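Clearing the Table After a Meal

Before you start
Set up everything on the table itself so you aren't walking back and forth. You need a bin for scraps, a sponge, and a rack for the clean dishes.

1. Put wrappers and used tissues in the bin first. An open plastic container works fine as a table bin and rinses out in the sink.

2. Gather the plates and cups on one large tray. Small dishes go near the middle, where they won't slide off.

3. Push crumbs and rice together with the dry side of a sponge. If they are on a small tray, work toward one corner and tip them into the bin from there. Grains that have dried on will need 2 minutes under a damp cloth.

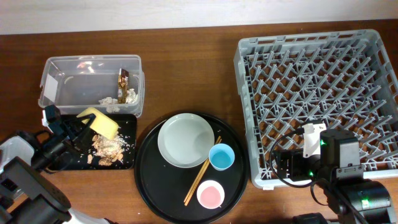
4. Carry the large tray to the sink with both hands. Wash cups before plates.

5. Wipe the tabletop along the grain and dry it right away. Standing water leaves rings on a wood finish.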